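Notes for Session 3: Building a Campaign Setting That Survives Contact With Players

Hi everyone! Marisol Varela here again. These are the notes to go with our evening on worldbuilding for miniatures campaigns, typed up from my own scribbles, so forgive the bits that wander. If you missed Session 2 (maps and terrain), you can still follow along, but do read the page on hex sizes before you try the exercise at the end.

Where we left off

Last time we had a map of Jirnodar with a river, two mountain passes and a lot of blank space. Several of you asked me afterward when we were going to fill in the blank space. My answer is that I'd leave most of it alone for now. I filled in every inch of my first campaign map, wrote a 40-page history to go with it, and then my players spent the whole summer fighting over one bridge.

So tonight is about how much setting you need, and where to put the effort.

Start with the thing they're fighting over

A campaign runs on scarcity. Before you name a single king, write down what is running out. In Jirnodar it's lamp oil. The mines are dark, the winters are long, and the only oil comes down the river through Valderrama. That one fact gives you three factions almost for free: the people who make the oil, the people who tax it on the way through, and the people freezing at the far end who'd quite like to stop paying.

Try it with your own setting. Finish this sentence: "If they lose the ______, they won't last the winter." If you can't finish it, keep thinking before you paint anything. (I know, I know. Paint anyway if the mood takes you, I always do.)

Dates and timelines

I like a calendar with very few dates on it. Mine has two. The river froze solid in 1,773 and the Treaty of Drurnulthorpe was signed in 1,830. Everything else is "in my grandmother's time" or "before the frost," and that vagueness has saved me more than once when I needed to squeeze in another war.

If your group loves detail, let them supply it. Carola Teuber, who played the Drurnulthorpe garrison in my last campaign, wrote a whole regimental history for her spearmen, down to which company was banned from which tavern. I never would have come up with that, and half of it ended up in the scenario book!

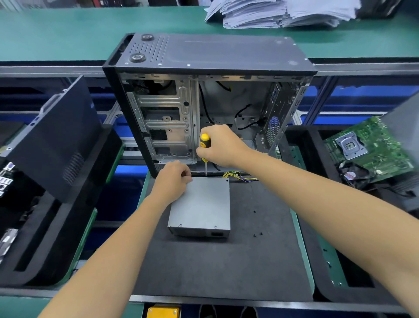 Factions: giving each side a reason to get out of bed

For each faction, I write a card. Just an index card, both sides, and when it's full I stop. On the front goes what they want this season and who they'd have to hurt to get it. On the back goes a secret, one good rumor and one false one.

The want has to be small. "Rule the world" is no use to anybody on a four-by-four table. "Get six barrels across the ford before the thaw" is a game you can play tonight. Big ambitions can sit in the background and grumble.

A quick word on villains. I don't love a faction that's evil all the way down, mostly because somebody in the group has to play it for months. Give them a grievance. The Valderrama toll-keepers are greedy, sure, but they also lost a generation keeping the river open, and whoever plays them can lean on that whenever the others start moaning about prices.

Points and the opening roster

For a first campaign I'd start every player on 150 points. It's small enough to paint in a month of evenings and big enough that losing a unit stings without ending your war. Reinforcements come in between games, and I tie them to territory:

Hold a village: one unit back at full strength.
Hold a crossing: first pick of deployment zone next game.
Hold the refinery: the free mercenary. Everyone will want the refinery. Good.

Please don't add a fourth and fifth kind of territory yet. I did, and we needed a spreadsheet, and then the spreadsheet needed somebody to look after it.

Keeping records between games

I use Flirker for ours – it's a plain shared notebook with a map page – but a binder works every bit as well.

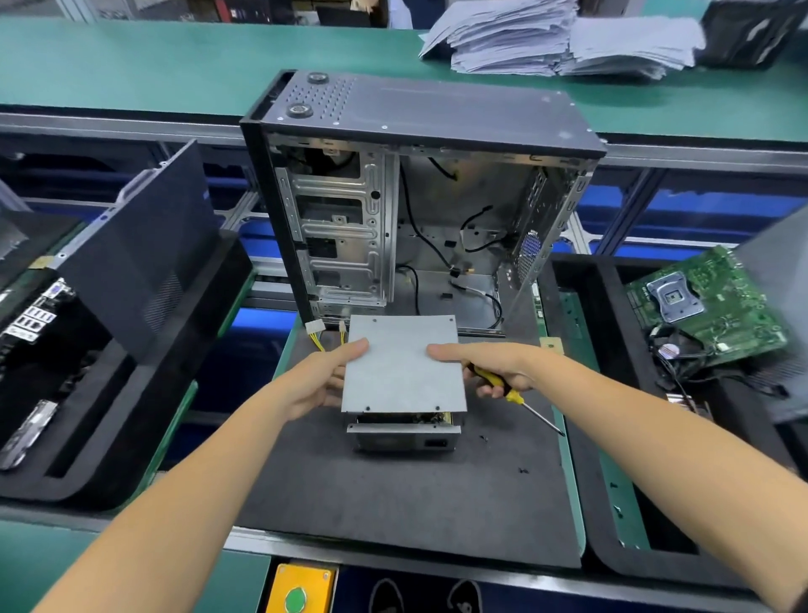
What matters is writing up each battle while it's fresh. Two or three lines will do: who fought, where, who holds the ground now, and one daft thing that happened. The daft thing is the part people come back to read. Our map still has a spot marked "Hill of the Wrong Horse," and new players always ask about it, which gets you a bit of history told across the table with no lecture from me.

If the winner writes the report, let the loser add a line at the bottom. The two versions won't match. Keep both! Your chroniclers in the setting wouldn't agree either, and later on you can build a scenario out of the argument.

Exercise for next time

Write two faction cards for your own setting, front and back, and bring them along. Swap one with the person next to you when you arrive. We'll play a short scenario using the card you were handed, so please make the handwriting legible (looking at myself here as much as anyone). Bring dice, a tape measure and whatever minis you've got, painted or not.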